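Bruvanero is looking for someone to look after its shared room. The job title is Room Host, which was the least silly of the options. You would be in charge of a large table, the chairs that go with it, and whatever people leave behind on both.

The space is used by two small firms, Nullon and Bilgin, and by anyone else who has signed up for the afternoon. They are pleasant people. They push back their chairs when they stand up and have never, to my knowledge, pushed one in.
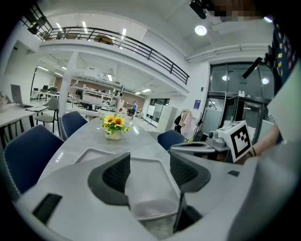 Ruka
Space Manager, Bruvanero

The work is part-time, 5 mornings a week. You would wipe down the big marbled table, which is glossy and keeps a record of every elbow. You would put the navy chairs back where they belong and go over the white piping with a damp cloth. The sunflowers go back in the middle afterward. People move them for meetings and then forget that they own flowers.

Once a month you would also clear the lost property shelf. The October haul included a single boot and a very good umbrella, both still available.

We are asking for:

Some experience keeping a shared place in order. A large family counts.
The ability to tell a grown adult to take their mug with them.
A working opinion on where chairs should go, and the willingness to drop it when overruled.
Comfort with lifting a chair. The table stays put.

We are offering a fair hourly wage, a key, free coffee, and a yearly budget of 100 dollars for table decorations, which you may spend without asking me. I would like to be surprised, within reason. Real flowers were tried and nobody watered them.
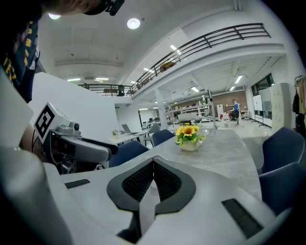 Bilgin's office, shown a draft of this ad, wrote back that the sunflowers should be listed as permanent and that whoever gets the job must not replace them with anything that has a scent. They also asked whether the host could do something about the crumbs, and admitted in the same message that the crumbs were theirs.

So add crumbs to the list. The flowers are open to negotiation, though I would wait until your second week.

To apply, send a short letter to the Bruvanero front desk by December 31, 2019. Put "Room Host" at the top and tell us about a room you have kept in order, or failed to. A résumé is welcome but one page will do. Applicants we'd like to meet will be invited in for a chat at the table. Please push your chair in when you leave.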